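Miron Laundry Soap Powder, Unscented
Item no. 2319
Net weight: 50 oz
Sold by Dandby Home Goods

We've carried a lot of laundry soap over the years, and this is the one we keep taking home ourselves. Miron is a plain, fine powder with no perfume and no dye, and it comes in a sturdy cardboard box with a fold-back spout (the old kind, that you can close again with your thumb!). If you grew up in a house where the towels just smelled like towels, I think you'll be very happy with it.

It's made in small batches of 500 boxes, so now and then we run out for a week or two while the next lot is mixed. Leave us your email and we'll write to you the minute it's back on the shelf.
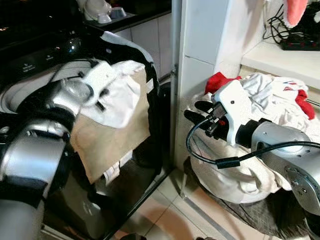 Loading a black front-loader.

For a front-loading machine, one level scoop goes straight into the drum before the clothes, or into the drawer if you like to do it that way. Top-loaders want a scoop and a half. Please don't heap it, even for gardening clothes; a soak in a bucket beforehand does far more good, and the box lasts longer too. Cold water is fine, though on a really chilly morning I stir the powder into a cup of warm water first.

Keep the box somewhere dry, with the spout closed. It isn't meant for wool or silk, and for those we'd point you to the Karimi wool wash, which we also stock.

Refill bags fit the same box. Orders ship in plain paper packing, and you're always welcome to write with questions, we do love getting them.

Nima Ebrahimi
Dandby Home Goods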